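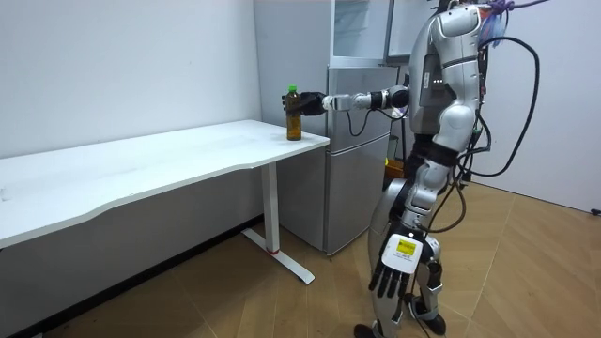 Trois cents kilomètres à pied pour la maison des parents

Quand elle a rejoint le cours du soir de comptabilité, à Gagnon, Jayanthi Pisharody ne connaissait personne. À la deuxième séance, elle s'est assise à côté de Clifford Pelletier, chauffeur-livreur en reconversion. Ils ont mis un mois à découvrir que leurs filles avaient été soignées dans le même service de néonatalogie, à deux ans d'intervalle.

En août, ils marcheront 300 kilomètres en 11 étapes au profit de Zustden, l'association qui loge les parents d'enfants prématurés près de l'hôpital. « J'ai dormi dans ma voiture les quatre premières nuits, raconte Clifford. Ensuite, on m'a donné une clé et un lit. »

Aucun des deux n'est sportif. Ils s'entraînent le matin, avant six heures, sur le chemin de halage. Jayanthi a déjà usé une paire de chaussures et perdu deux ongles.

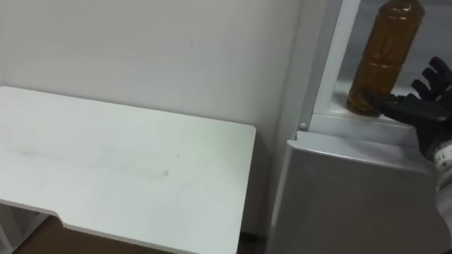
Une table blanche, au plateau marqué de quelques traces grises.

La cagnotte atteint 431 euros, auxquels s'ajoutent 387 euros récoltés lors d'une vente de gâteaux. L'argent servira à remplacer les matelas de deux chambres. Iqra Khokhar, coordinatrice de l'association, les attendra à l'arrivée avec les familles hébergées.

Le départ sera donné à huit heures devant la mairie. La première étape peut être suivie par tous, sans inscription.

Commentaires (3)

Zane J. : Bravo à vous deux, je ferai la première étape avec ma sœur.

mamie_lou : Les poussettes passent sur le halage ?

Lorne Hawthorne : Nous y avons logé cinq semaines. Merci.

À lire aussi
Astton : la piscine rouvre pour les cours adaptés
Un bal pour financer le minibus de Vavano
Don du sang : les horaires de l'été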